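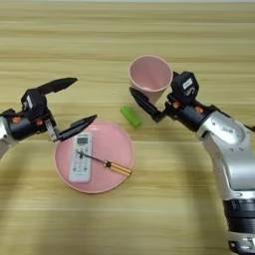 Walto Parish Hall Restoration Project
Second progress report to the Petridis Fund
Submitted by Carmela Vitale, Project Manager
8/22/25

1. Purpose of the report

This report covers the second stage of the works at Walto Parish Hall, which the Fund agreed to support under the terms of its award letter. It sets out what has been completed, what has been delayed, how the grant has been spent and what we ask the Fund to decide. The condition survey and the revised drawings have been sent separately to Ms Slanina at the Fund's office.

2. Background

The hall was opened in 1958 and has been in regular use ever since. It serves the village of Walto and the outlying farms towards Sturkus, where there is no other public room of any size. At the time of application the main roof was leaking in several places, the rear store could not be used in winter and the heating had been condemned. The first stage dealt with the roof covering and the rainwater goods and was signed off by the Fund's surveyor in the spring.

3. Work completed in this stage

The ceiling of the main room has been taken down and replaced. The old boards had been badly stained, and the joists behind them were found to be sound except at the north end, where 3 were cut out and renewed. Insulation was laid before the new boards went up.

All 33 windows have now been inspected by the joiner. Most needed only easing, new putty and paint. The two large windows on the road side were in a worse state than the survey suggested, and their lower rails have been replaced to the original pattern. The original catches were cleaned and put back wherever they could be made to work.

The entrance steps have been relaid and a ramp built alongside them. The ramp has been approved by the building inspector, subject to a second handrail, which was fitted the following week.

Rewiring is complete in the main room, the kitchen and the passage. The stage lighting circuit has been left isolated until the plasterer has finished.

4. Work outstanding

The heating has not been installed. Our supplier, Venda, informed us in the early summer that the boiler specified was no longer made. Mr Sotiropoulos, our consulting engineer, has recommended a replacement of similar output which will fit the existing flue. It is slightly deeper than the first model, and the cupboard in the passage will have to be altered to take it. The order has been placed.

The floor of the main room is also outstanding. It was our intention to sand and seal it during this stage, but the contractor advised against doing so while radiators and pipework were still to be brought through the room. We accepted that advice. The floor is at present covered with sheeting, and damage along the east wall, where the old stacking chairs were kept, will be made good when the sheeting is lifted.

The kitchen has been plastered but not fitted out. Units have been chosen and are in store.

5. Use of the building

The hall has been closed to general hire throughout the stage. The playgroup has met in the school dining room, and we are grateful to the head teacher, Mrs Tsakiris, for agreeing to this at short notice. The lunch club has continued on a reduced footing in the chapel vestry. Its attendance has fallen, chiefly among members from Sturkus, who find the vestry stairs difficult. We expect numbers to recover when the hall reopens.

The back room remained open for parish meetings except during the rewiring.

6. Finance

Spending to the end of the stage is within the sum awarded. The window repairs cost more than allowed for, and the difference has been met from the contingency. The ceiling came in below the tender price. A full statement of account, with invoices, is attached as Annex A. It has been examined by Areti Kouris, who acts as our independent examiner and has no other connection with the project.

There have been no changes to the bank mandate. Match funding from the parish has been received in full.

7. Risks

The principal risk is the delivery date of the boiler. If it arrives later than Venda has stated, the floor and the kitchen will both be put back, as they depend on the pipework being finished. We have asked the flooring contractor to hold a later date in reserve, and he has agreed to do so without charge.

There is a lesser risk from damp in the rear store. Readings taken in August were higher than expected on the outer wall. The drain on that side is to be surveyed before any plastering is done.

8. Decisions requested

The Fund is asked to approve the replacement boiler, to agree that the floor be moved into the final stage, and to release the next instalment of the grant on receipt of Annex A. We should be glad of a reply before the heating contractor starts on site.

Annex A: Statement of account and invoices
Annex B: Building inspector's letter regarding the ramp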